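Re: [collection-rules] Draft 3, section 2: home sessions
From: Natália Figueiredo
Date: 10 October 2024

Lourenço Baptista wrote:
> Section 2 says the pile must be "in a natural state" before a
> clothing episode starts. Two of our operators at Relura read that as
> "do not touch it" and one read it as "shake it out first". Can we
> have wording that leaves no choice? Also, is 90 seconds still the
> limit for one episode?

Lourenço,

Yes, 90 seconds stays. If the garment isn't down by then, stop the recording, mark it as a timeout and keep it. Please don't delete timeouts. We lost a batch in August that way and Abílio had to redo the counts for Bristlow.

On the pile, I suggest this for 2.4: "The operator does not sort, flatten or separate items before the first grasp. Items may overlap." That covers mixed piles on a bed, with fuzzy and smooth things lying across each other, and it leaves patterned bedding alone as well. Some people have been swapping in a plain sheet. They should stop.
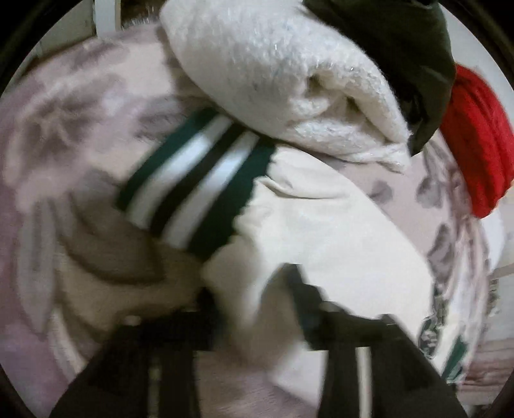 For the grasp itself, 2.5 should say that both fingertips stay in view from approach to release. Close on the cloth, not on the bedding under it. If the bedding comes up too, open the jaws, back off and try again in the same episode – the retry is part of the record.

Printed patches and labels are a separate matter. Conceição wants a check for names or addresses before upload, and I agree, but that belongs in section 3 with the other privacy rules.

The Potgieter sites are still on draft 2. I'd like them moved over once 2.4 and 2.5 are settled, so send objections to the list and not to me alone.

Natália F.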